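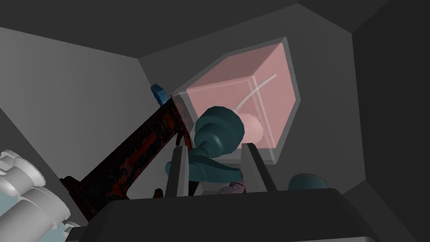 4.3 Recording a Demonstration by Remote Control

This section applies to simulated scenes in Stikoton with the Drimarel hand controller connected. To guide a physical arm by hand, see Section 5. Complete the controller pairing procedure in Section 3 before you start.

4.3.1 Before You Record

1. Load a scene from the Colwood scene set. Wait until the status line reads READY.
2. Open the View menu and select Hand. The hand view shows the gripper from close behind, with the fingers pointing up the screen.
3. Open a second window and select Room. Keep both windows visible while recording.
4. Set the recording rate to 20 frames per second. The trainer rejects files recorded at any other rate.
5. Hold the Drimarel controller still and press CENTER. The arm takes its current position as the zero point.
6. Squeeze the trigger fully, then release it. Check that the fingers follow in the hand view.

Note: Up in the hand view is the direction in which the fingers point. It is not always up in the room. Operators who are used to a fixed camera should practice with recording off until this is familiar.

CAUTION: Do not press CENTER while the gripper is holding an object. The zero point will shift and the arm may jump when the clutch is next engaged.

4.3.2 Approaching Furniture and Overhangs

1. Engage the clutch (side button) and move the hand to the work area.
2. When the gripper is within reach of a door, shelf or counter, set Motion Scale to Fine.
3. Open the fingers before entering any space below a surface.
4. Advance in short movements. Release the clutch between movements to reposition your own arm.
5. If the contact bar turns red, stop and back out along the path you came in on.

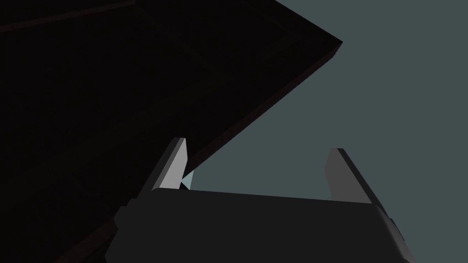

Motion Scale affects travel only. It does not change the trigger, and the fingers close at the same speed in Fine as in Normal. Before you squeeze, compare each fingertip with the nearest edge. With a large dark panel overhead and its edge running down to the tip of the left finger, the hand view alone does not tell you whether the finger is touching the panel or has passed beneath it. The right finger, standing clear against the plain background, gives no help with depth. Check the Room window and the contact bar, then move the hand away from the edge if clearance is in doubt.

Note: Surfaces facing away from the scene lights can render almost black. Raise Display Gain to a maximum of 16 if seams and panel lines are hard to find. Display Gain changes your screen only and is not written to the file.

4.3.3 Recording

1. Return the hand to the start pose (controller button H).
2. Press REC. A short tone sounds and the frame counter starts.
3. Perform the task once, at an even pace. Pauses are stored along with movements, and the trained policy may repeat them.
4. When the task is complete, open the fingers and move the hand clear of all objects.
5. Press REC again to stop.
6. Enter PASS or FAIL. Do not leave this field blank.

A demonstration may contain up to 400 frames. At this limit recording stops without a tone and the file is marked TRUNCATED. Delete truncated files and repeat the task.

CAUTION: Do not correct a missed grasp by closing and opening the fingers repeatedly. Stop, mark the file FAIL and record again.

4.3.4 Checking the Hand View on Playback

1. Select the file in the session list and press PLAY.
2. Step through the approach with the arrow keys.
3. Confirm that both fingers remain visible throughout the approach.
4. Confirm that the trigger trace at the bottom of the window agrees with the finger positions.

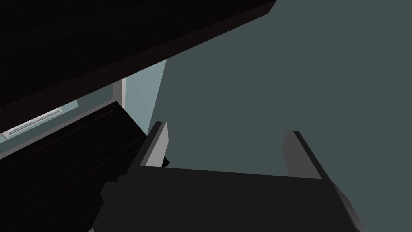 Figure 4-3. Hand view with fingers open and nothing held. Dark overhang at upper left, dark cabinet at lower left.

If the fingers and the trigger trace disagree, the controller has lost sync. Error 23 is entered in the session log when this happens. Unplug the receiver, reconnect it, and repeat the pairing procedure in Section 3. Files recorded after the first Error 23 in a session should be deleted.

5. Press KEEP to add the file to the training set, or DISCARD to remove it.

Note: KEEP cannot be undone from the session list. To remove a file at a later stage, use the Maddocks file manager (Section 7.2).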